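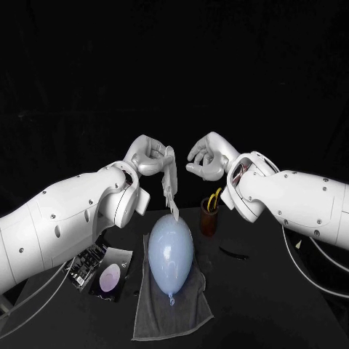 Pale blue balloon on a dark tabletop

How far ahead can I blow up balloons for a balloon arch? My sister's shower is at the Drunwood hall in December and I get the keys at 9 a.m., guests at noon. I have 49 to do, plain air, no helium. Would love to start the night before!
-- pletier49

Night before is perfect, go for it! Air-filled latex holds up great overnight. Blow them up a bit under full size so they stay round instead of pear shaped -- they pop less too. Keep them away from heaters and sunny windows, and bag them in big trash bags for the drive. I did a huge arch this way and loved every minute.
-- Painemal

get a hand pump!! your cheeks will thank you
-- gerklow27

Seconding the pump. Tie them in pairs, twist two pairs together, and you can build half the arch on the couch.
-- arch1646

Contact us | Copyright Gerklow Community Help | Back to top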